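Stadent Home Steam Press -- Setup and First Use

Section 4. Preparing the press

Choose a flat, sturdy surface at waist height. The press weighs 9 pounds with the tank full, so a folding tray is not a suitable base. Keep the cord clear of walkways.

1. Open the top plate fully until the hinge clicks.
2. Lift out the tank and fill it to the line. Use plain tap water unless your area has hard water.
3. Slide the tank back in until it sits level. Pillowcases and other soft white cottons can be pressed on the COTTON setting.
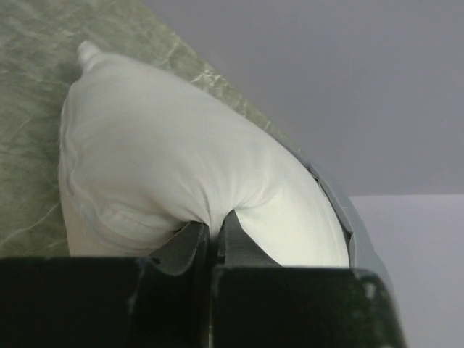
4. Plug the cord into a grounded outlet. The press draws 1000 watts, so do not share the outlet with a heater or kettle.
5. Turn the dial to the fabric you plan to press and wait for the green light.

CAUTION: The plate reaches 326 degrees Fahrenheit on the LINEN setting. Keep hands away from the edges when closing it.

Section 5. Pressing flat pieces

Spread the cloth by hand before you lower the plate. A crease that goes in under the plate will be pressed in, and you will have to dampen the cloth to get it out.

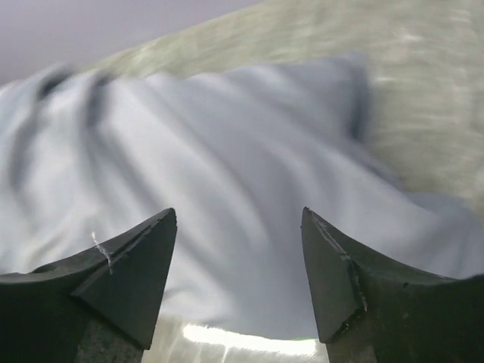

Can I use scented water in the tank?
Scented water leaves a film inside the tank and can stain light fabric. Use plain or distilled water only.

Lower the plate slowly and hold it for a slow breath or two. Press from the middle of the cloth toward the hems -- thick seams go last.

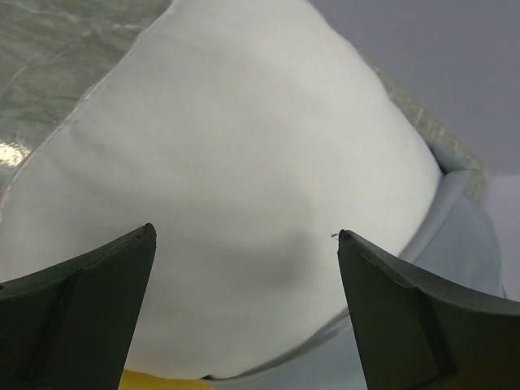
Raise the plate, shift the cloth, and repeat. Overlap each pass slightly so no line is left between them. If the green light goes out, wait for it to return.

NOTE: Let the press cool with the plate open. Empty the tank before storing it. Galel descaling packets may be used once a month.
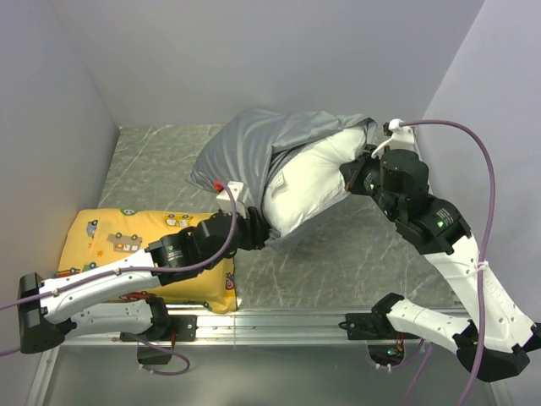
Work area with marble-patterned tabletop.

Replace the plate cover after 4000 pressings, or sooner if it is scorched. Covers are sold through the Brudville parts counter.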